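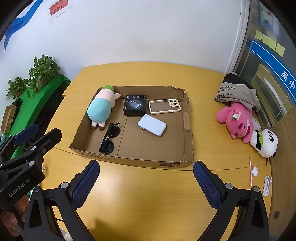 Sorting and Storing Small Household Items

Sudby Residents' Service
Household Advice Sheet
Last reviewed 10 May 2021

This sheet is intended for tenants and homeowners who wish to reduce the number of small items kept on tables, counters and window sills. It covers sorting, choice of container, labeling and the care of items in storage. Advice on furniture and large appliances is given in a separate sheet, available from the Postness office.

Before you begin

Choose one room and finish it before starting another. Clear a table or a section of floor large enough to lay things out. A shallow cardboard box is suitable for the first round of sorting, as everything in it can be seen at once. Deep boxes should be kept for bedding and out-of-season clothing.

Set a time limit. Most households find that a single session of one hour is enough for a kitchen drawer, a hall table and the top of a dresser.

Sorting

Place items in groups according to where they are used, even if they are of quite different kinds. Sunglasses, keys and umbrellas belong near the front door. Chargers and cables belong near the outlet where they are normally plugged in. Children's toys should be stored at a height the child can reach.

Items with no clear place should be put in one holding box. Write the date on the outside. Anything still in the box after 2 months may be offered to another household, donated or recycled.

Do not sort papers at the same time as objects. Papers take longer and tend to stop the work altogether.

Choosing a container

Cardboard is light and costs nothing, but it should not be used in basements, under sinks or against an outside wall where condensation forms. Check the corners and the base before reusing a box. Torn corners may be repaired on the inside with paper packing tape. A box with a soft or stained base should be recycled.

Boxes with hand-holes are easier to lift but admit dust and insects. Cover the openings with tape if the box is to be stored for more than a season.

Plastic containers with lids are preferred for garages and sheds. Make sure that the contents are fully dry before closing the lid.

Chargers, cables and small electronics

Keep a charger in its original box where possible, together with its cable. If the box has been thrown away, wrap the cable loosely and secure it with a strip of cloth or a reusable tie. Tight winding near the plug damages the wire.

Unused devices with built-in batteries should be stored partly charged, in a cool room, away from direct sun. A device that is swollen, cracked or unusually warm must not be stored or placed in household trash. Contact the collection point for instructions.

Soft toys

Wash or air soft toys before putting them away. Check the care label first. Toys that cannot be machine washed may be wiped with a damp cloth and a little mild soap, then left to dry completely. Loose eyes, buttons and seams should be repaired before the toy is returned to a young child.

Eyewear and phone cases

Sunglasses should be stored in a case or a clean sock, never with keys or coins. Silicone phone cases can be washed in warm water with dish soap. Leather cases should be wiped only.

Labeling

Write on the short side of the box, where it will be visible on a shelf. Use a broad marker and plain words. Cross out any old shipping address and earlier labels.

Collection and further advice

Reusable household goods in clean condition are accepted at the Abubakari Exchange, next to the Postness office. In the last reporting year the Exchange received 3,062 items, of which 1,749 were passed on to local households. Boxes should be left open for inspection on arrival.

Questions about this sheet may be addressed to Etornam Quartey, Household Advice. Inquiries concerning batteries and electrical items should be directed to Mawuli Akolgo at the collection point. Printed copies are available on request.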